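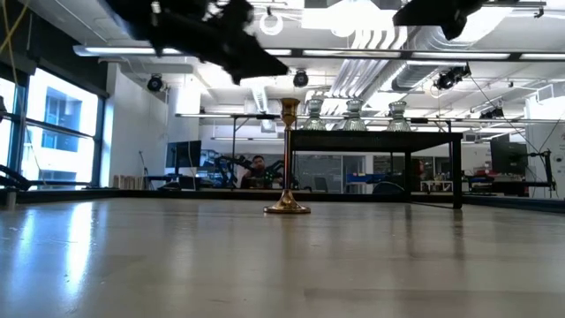
Last updated 2/25/24

Repainting a vinyl figure: clear coat still tacky

Posted by Åsmund Bakke in January

I have a Prokness series 2 figure, the large one, 300 mm tall with a soft vinyl head and hard plastic body. The factory paint on the face was badly rubbed, so I took it back to bare vinyl with isopropyl alcohol at 70 per cent, washed it in warm soapy water and let it dry overnight. I then brushed on three thin coats of Berge acrylic, which went down well, and finished with Keltano matt varnish from an aerosol.

The body is fine. The head is still tacky after nine days and picks up lint and fingerprints. Both parts were sprayed in the same session from the same can. Is it still curing, or do I need to strip it? I would like to keep the eyes if possible, as they took most of an evening.

keltie_m

It won't cure. Soft vinyl contains plasticiser, and the solvent in most aerosol varnishes reacts with it and leaves the surface sticky for good. The hard plastic body has little or none, so the same can behaves normally there. Leaving it longer or warming it with a hairdryer makes no difference, and heat can distort the head.

You may be able to save the eyes. Brush a water-based matt varnish over the tacky layer, two thin coats with a day between them, and test it first on the back of the neck where the joint hides it. This seals it in perhaps half of cases. If the test patch is still sticky after two days, strip the head and start again with water-based products only. Do not use acetone on vinyl.

Check the neck peg as well. If varnish has got into the socket, the head will bond to the body when you refit it.

dunmore216

Had this on a Celell wrestler years ago. Talcum powder, rub it in with a soft brush, job done. Looks matt anyway.

roofspace

Talc hides it for a month or so and then it comes back, greyer. It also gets into the corners of the mouth and you can't shift it.

One thing to add to the first reply: after stripping, leave the head at room temperature for roughly a week before repainting. Vinyl holds on to solvent, and fresh paint over it can go soft from underneath.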